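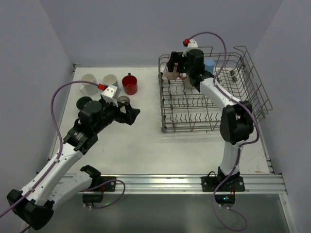

Mehwish Rizvi objected, in her written comments on our first draft, that a table in a shared office is never only a table, and that we had treated it as one. We accept the point, and this section has been revised accordingly.

4.2 Shared surfaces and the sense of ownership

The Bultholm survey asked office staff how they chose a place to work once assigned desks had been removed. Of the 18 teams that took part, most settled into fixed habits within two weeks, although no rule asked them to do so. Staff returned to the same seat, left small items behind overnight, and described other people's use of the spot as an intrusion. Similar habits were reported in the earlier Arkbridge interviews, where seats near a wall were claimed first and given up last.

Walls appear to matter more than size. A surface closed on three sides (Figure 5 shows a white tabletop with pale walls behind it and to the left and right) gives a clear front and a clear limit. Open tables of the same area were shared more readily, but they were also left sooner. Hegazy and Morsy explain this difference by noise. Our own interviews point instead to sight lines - several respondents said they disliked being approached from behind, and few mentioned sound unless asked.

Two limits should be noted. The survey was carried out in January, when attendance at Bultholm is high and free seats are scarce, and the teams were not chosen at random. The results may therefore overstate how quickly habits form in quieter months. Section 4.3 turns to storage, where the effects of removing assigned desks were weaker and less even across teams.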